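Notebook, July, 7:40 am

Walk planning for the Timska chapel tour. Boat part still open, see below. Kettle broken again.

Timing: walked it twice, 84 minutes door to door incl. the steep bit by the quarry. Too long for an evening group. If we skip the lower cistern it comes to nearly 70, still have to test.

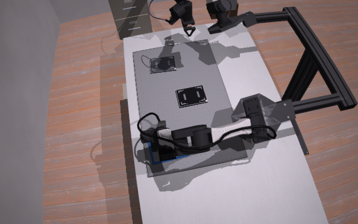
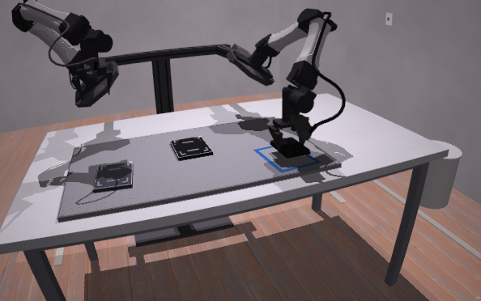

Both: white table, gray board on top.

Landing at Nekosville: boatman says 15 people per trip max, we have 17 on the list. Either two runs or cut two. Two runs means the first lot stands on the rocks with no shade. Ask if the Fadholm boat is free, bigger, but it needs the deep side of the jetty.

Chapel: key is with the parish office, pick up before noon or they close. Floor by the north door has lifted, keep people to the left side. Dont let anyone lean on the font rail.

Text for the leaflet: took out the shipwreck line. The Rothe guidebook has it as fact, the parish register only says "a vessel lost". Will write "a ship is said to have gone down here" and leave it. Also the date of the bell is wrong in the old leaflet, fix before printing. Print run 400, last year we ran out by August.

Wall painting, second bay: the saint with the book. Old leaflet says Luke, the sign inside says Mark. Look up the restoration report, should be in the blue binder.

Price: same as last year, boat seperate. Children free on the walk, not on the boat.

To do
- ring Fadholm re boat + jetty
- rewalk w/o cistern, time it
- rope for north door
- leaflet proof back by 4 pm
- sunhats line in the booking email

Wind forecast bad for the afternoon, check again after lunch.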